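Print | E-mail

Storing Paperbacks and Hardcovers at Home

Keep books out of attics and garages. Paper does best in a room held near 60 degrees, away from outside walls and heating vents. A closet on the main floor is usually good enough.

Pack small boxes. A Skotberg carton holds about 5 rows of mass-market paperbacks and can still be lifted by one person. Lay large art books flat, and stand everything else upright with the spines straight.

Don't use newspaper between covers - the ink rubs off. Plain white tissue works, or the Bretside liner sheets sold in packs of 380. 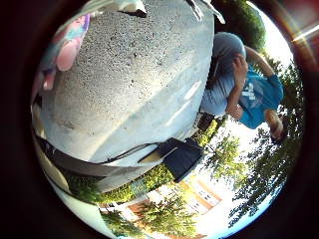

Write the contents on two sides of each box so you can read them when the boxes are stacked. Leave a hand's width between the stack and the wall.

Check the boxes in January and again in summer. If a book smells musty, take it out and keep it apart from the others.

Print this page | E-mail to a friend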